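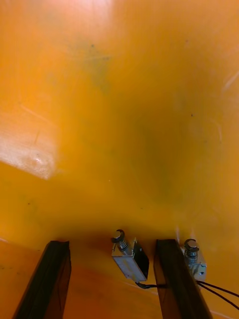

How do I pitch an editorial cartoon to a small newspaper when I've never been published?

Send the opinion editor one finished cartoon and two roughs in a short email, early in the day, on a subject their readers are already arguing about.

I've been drawing political cartoons for small papers for a good while now, and that's still how I'd start over tomorrow. The rest of this page is the longer version, with the stuff I wish I'd had written down when I was mailing out envelopes full of photocopies (yes, I'm that old).

Start local

The national stuff is crowded. Every syndicate has a stack of cartoons on the president by lunchtime and your editor can get those cheap. What she can't get is a cartoon about the parking meters on Main Street. My first sale was to the Hrynyshyn Courier, a weekly with a circulation of nearly 4,000, and it was about a sewer bond. I'm still proud of that one!

So read the paper for a couple of weeks before you draw anything. Read the letters especially. If three people are mad about the same thing, there's your subject.

Get your rough down fast

I do mine in pencil on cheap copy paper, no bigger than a playing card. If the idea doesn't read at that size it won't read in a newspaper column either. Show it to somebody who hasn't followed the story and keep your mouth shut while they look. If you have to explain who the guy in the hat is, put a label on the hat or start again.

Cut the words

Go through your balloon and caption and cross out whatever you can. I usually lose half. Then letter what's left bigger than feels right – newsprint eats thin lines for breakfast.

Ink and scan

I ink at 125 percent of print size, so everything tightens up a little when it's reduced. I use Gidus brush pens, mostly out of habit, and clean up the scan in Indari. Any program with a levels slider will do. Save a black and white version even if the paper runs color, and ask what file type they want before you send it.

Write the email

Keep it under 130 words. Say who you are, where you live, what the cartoon is about and what day you could have it ready. Put the cartoon right in the message as well as attaching it. I send mine before 9 on a Monday, when the page is still wide open.

Don't explain the joke. Don't list your influences.

When the angry mail comes

And it will. Mine came by the bucket after a school board cartoon in the Tuvudska Record one September. I read all of it, answered the ones that made an argument, and fixed a date I'd gotten wrong – the editor ran a correction the next week. Check your facts the same way a reporter would, and keep your sources in a folder with the rough.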